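# Keeping a singer's things in order at home

Small tips from the practice room, written 2nd February

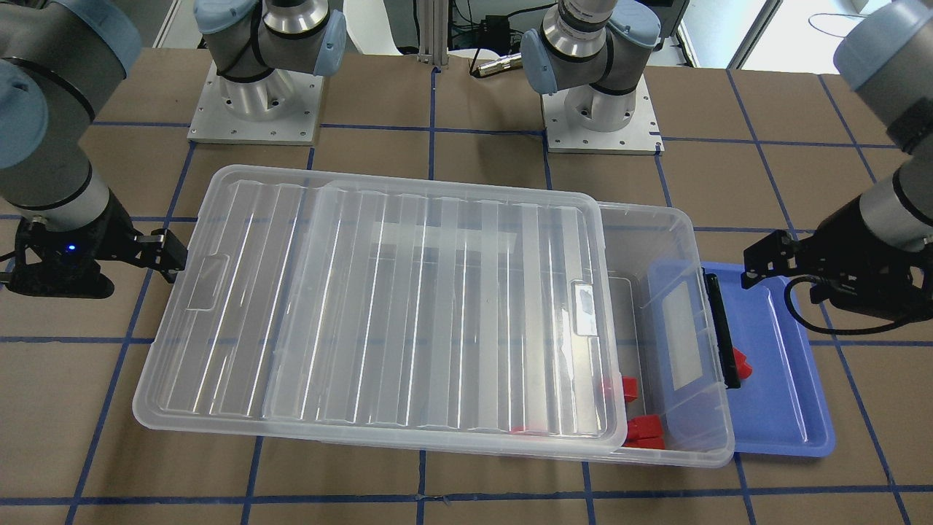
I sing jazz standards in small clubs and I also do my own sewing, cable repair and cleaning of microphones, all in one room of our flat in Brastham. In the years I collected some habits which save me time before a concert. Maybe they are useful for you too.

**Microphone grille.** Unscrew the grille and take out the foam. Wash both in lukewarm water with one drop of dish soap, then brush the metal with an old soft toothbrush. Leave them on a towel until the next morning. Never put water on the capsule itself. For the evenings when there is no time, I wipe the outside with a cloth that is only a little damp.

**Cables.** Do not wind them around the elbow. Make loose loops, one over and one under, and close them with a strip of hook tape. I put a ring of colored tape at both ends: green is mine, yellow belongs to the bass player. At the Juvholm club we once went home with the wrong cables, and it took until May to get them back.

**Sheet music.** My folder has 17 songs for a normal evening and each song has its number on the top right corner. Keep the paper away from the radiator, it becomes wavy and then it slides from the stand. If a page is already wavy, put it between two clean sheets under heavy books for a few nights. I have one old hymn book from 1853, a gift, and this one I wrap in acid-free paper and do not press at all.

**Lipstick on a collar.** Scrape off what you can with the back of a knife. Put dish soap on the spot, wait ten minutes, rinse from the inside of the cloth. Hot water comes only after the spot is gone. With silk I do not try anything, I bring it to the cleaner.

**Stage shoes.** Fine sandpaper on a new sole helps against slipping. I use grit 1000 for patent leather heels that squeak against each other, very lightly, only where nobody looks.

**Music stand that sinks.** Usually the screw collar has become greasy. Take it apart, wipe the tube with rubbing alcohol, and screw it together dry. My Gotent stand is old and still holds a heavy folder after this treatment.

**Tea for the throat.** It does not repair a voice, but warm drinks are pleasant. Brown stains in the thermos go away with a spoon of baking soda and boiling water, left one hour with the lid open. Rinse two times, or the next tea will taste salty.

**Dresses with sequins.** Turn them inside out and lay them flat, with a cotton sheet between the layers. On a hanger the shoulders become long. The thread I use for loose sequins is the transparent one from Oei, doubled, with a knot after every third sequin.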